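Questions Topics Members Sign in

Work & Shop Floor > Packing > Automation
3 min read

Our packing line is getting a robot. What happens to my job?

Asked by tapegun_lou, 4 December 2019

I hand-pack bottles at a mid-size plant. Management has bought a Zanton arm for the end of line 4 and held a meeting with donuts, so I know it's serious. They say nobody is being let go, we'll be "redeployed upstream." I have packed upstream. Upstream is a hallway. Has anyone been through this?

3 answers

Emmett Holloway
Went through it in March. We used to do 288 cases a shift by hand with four people. Now it's two people and the arm, and the other two moved to inspection and changeovers. Same pay, better backs, a lot less talking. What I miss is the talking. Ask two things in writing: who gets trained to clear faults, and whether the rate goes up once it's running. Ours did, and the humans feeding the machine had to keep up with it.

gus_nights
they said that to us too. update your resume

Yakubu Omoregie
I moved from packing to setting up the picks, so I'm biased — I got the chair. Most of my day is now spent in the simulator, lining up the gripper on a stand-in shape before anyone risks real product. I'll run a pick 100 times with small changes and argue with the supervisor over finger spacing. Packers are good at this. You already know which bottles tip and which ones get slippery, and the vendor's engineer doesn't. Tell them you want in before the install, because afterward the seats are taken. 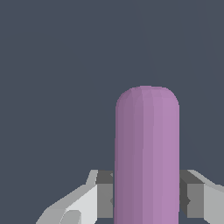
Simulator view: fingers on either side of the purple stand-in

The hallway is real, by the way. We had one too.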